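# Blue Lines on the Table

The first thing Tahira Durrani does with a new table is cover it. She pulls paper off the roll, lets it hang over both ends, and leans on it with her forearms until it stops curling. Then she gets out the tape.

Durrani runs the block table at Marwat, a shared workshop in Garkby that takes up the ground floor of a former shoe warehouse. People come in to build things out of small wooden blocks, plan things with small wooden blocks, or sit across from each other and take turns adding to the same stack. Some of them are six years old. One of the regulars is a retired surveyor who has been laying out the same railroad yard since May.

What they have in common is the grid. Every table she sets up gets one, in blue painter's tape, running the length and the width and dividing the surface into cells. The cells are where blocks go, and also where they come from. A cell can be a parking space, a room, a tray for the reds, or a place to leave an unfinished stack while you get a drink of water.

"Without the lines, it's a pile," Durrani said. "People reach into a pile and knock over what they've already made. I watched that for a year before I bought any tape."

Before Marwat she worked in a fabric store, at the cutting counter, and she says most of what she knows about flat surfaces comes from there. You square the edge first. You don't pull on anything. If a line has to be straight, you mark both ends before you start and look at the far mark while your hands are moving.

She isn't strict about the result. Tape stretches a little when you pull it off the roll, and a long strip laid by one person will often wander. She showed me a line that started a good thumb's width off from where it finished. She'd left it down. The blocks that live in that row don't mind, and pulling up tape that has already been pressed into paper usually takes some of the paper with it.

## The covering

Brown kraft paper is the cheapest thing on her list and the one she has the strongest feelings about. She buys it 30 inches wide because that's what the dispenser takes, and two lengths side by side will cover her biggest table with an overlap down the middle. The overlap gets taped from underneath so there's no ridge for a block to tip on.

She has tried other coverings. Felt was quiet and looked nice, but stacks leaned on it. Vinyl tablecloth held a crease from the packaging for weeks. A painted board worked well and is still in use at one end of the shop, though it shows every speck of dust and somebody has to wipe it down. White paper glared under the ceiling lights in the late afternoon, and the yellow blocks were hard to pick out against it.

Kraft paper has enough tooth to keep a block where it's put. You can write on it with a pencil, and people do. When I visited, one sheet had phone numbers on it, a recipe for lentils, and a long argument in two handwritings over whether a bridge counts as a building.

A sheet stays down until it's worn out. At a busy table that can be a couple of weeks. The surveyor's has lasted much longer, and he has asked to take it home when he's done, tape and all.

## The tape

Durrani uses ordinary blue painter's tape and has no interest in the colored kinds. She tried a green one called Flarnex, sold for floors, that held so hard she had to work it off the board with a plastic scraper. Masking tape blends into brown paper. Red and yellow get confused with the blocks.

So does blue, I pointed out. There are blue blocks in every set.

She thought about it. "The tape's flat," she said.

The method is simple enough to do in a lunch break. She starts with the horizontals, one across the far part of the table and one near the front edge, leaving a margin in front for elbows. Then the verticals, left to right. She tears the tape by hand instead of cutting it, and presses each strip from the middle toward the ends with the side of her thumb. Crossings get pressed twice. There's a double thickness there, and a small block set down on a crossing can rock.

Not every line has to run the full length of the table. She often leaves one short, so that there's a larger open area above it where two cells would otherwise be. She puts the tallest stacks in that area. It gives people room to bring a hand in from any side.

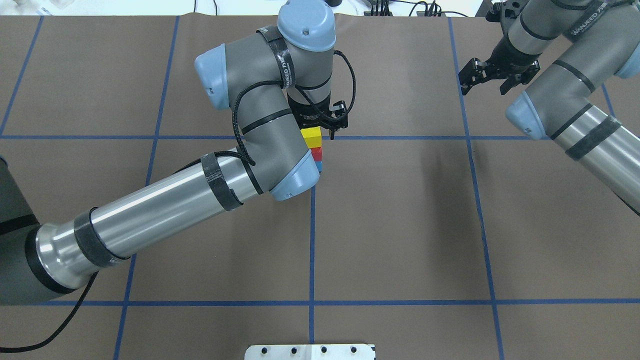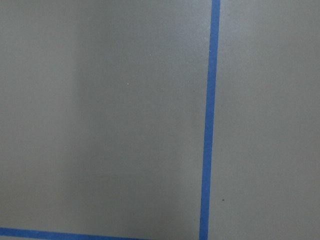 Blue painter's tape marking out a work surface.

How big to make the cells is the question she gets asked the most, and she answers it by putting her hand flat on the table. A cell should be bigger than the hand that's going into it. For children that allows a lot of cells. For a table of adults she makes fewer, and they usually end up using two at a time anyway.

The number matters less than people expect. The first table she did was fussy, ruled like a ledger, and everyone who sat down at it started filling in squares one at a time from the corner. It was orderly and they got bored. She pulled up every second line and it got better right away.

## The blocks

The blocks at Marwat are wood, small, and painted in flat colors. Most are from Omach, a two-room shop outside Garkby that makes them in sets of 70. Durrani bought three of those sets secondhand, and by her last inventory the shop was down to 203 blocks from the original 210. Two of the missing ones turned up inside a radiator cover. She gave up on the rest.

They don't match exactly. The sets came from different years, and a block that was cut a hair wide will sit over the edges of the one beneath it. Children notice this before adults do. They run a finger down the side of a stack, find the block that sticks out, and then either move it to the bottom or leave it on top as a roof.

Three blocks is where most people start. It's tall enough to be a stack and short enough that nobody holds their breath. Durrani likes to put a different color at each level when she's showing someone how the table works. You can talk about the red one or the yellow one and there's no confusion about which you mean.

There is a set of cards, which she typed up and had laminated, that goes in a box at the end of each table. Each card gives a short job. Build a stack in one cell and move it to another, keeping the order. Build it again upside down. Put one block in every cell along a row. Swap two stacks without using a third cell. That last one can't be done with both hands behind the line at once, and she has seen it hold up a birthday party.

She says the cards are used by people who don't know what to do with themselves, and ignored by the people who come back. She keeps them in the box all the same.

The older visitors use the grid in ways she didn't plan for. A woman who was moving apartments came in with a floor plan and worked out where her furniture would go, one block to a chair, two to the couch. She found out that the bed would only fit along one wall and went home pleased. A pair of brothers use it to settle the seating for a family dinner every year. The surveyor has turned his sheet sideways, so that the short lines are his main tracks, and he keeps a yellow block on its own at the edge for the engine he'll be using next.

I asked whether she'd ever had a sheet printed with the lines already on it. She has. A print shop in town ran off a sample for her, with fine gray rules and numbered squares, and she put it on a table for a month. It slid around, and people leaned in close to read the numbers. She also missed being able to change it. With tape, a child who wants a bigger yard can peel up one strip and have it, and a new strip costs next to nothing.

## Taking it up

When a sheet is finished, the tape comes off first. She pulls it back low, nearly flat against itself, at the speed of someone closing a drawer. On bare board it lifts in one piece. On paper it takes a thin brown skin with it, so the old sheet is left with pale stripes where the lines were.

She used to throw these out. Now she turns them over and uses the back for wrapping, or cuts them down to line the block bins. The bins are shallow, one to a color, and sit on a shelf under the window. Putting the blocks away is the last job of the day. It's done by whoever is still there, and the colors get mixed up, and she sorts them the next morning while the kettle is on.

The morning I was there she had a new sheet to lay. She squared it to the table edge, ran her palm down the middle, and made a pencil mark on each side for the first line. Then she handed me the roll and went to hold the other end.

My line was off by the width of the tape. She pressed it down with her thumb and moved on to the next one.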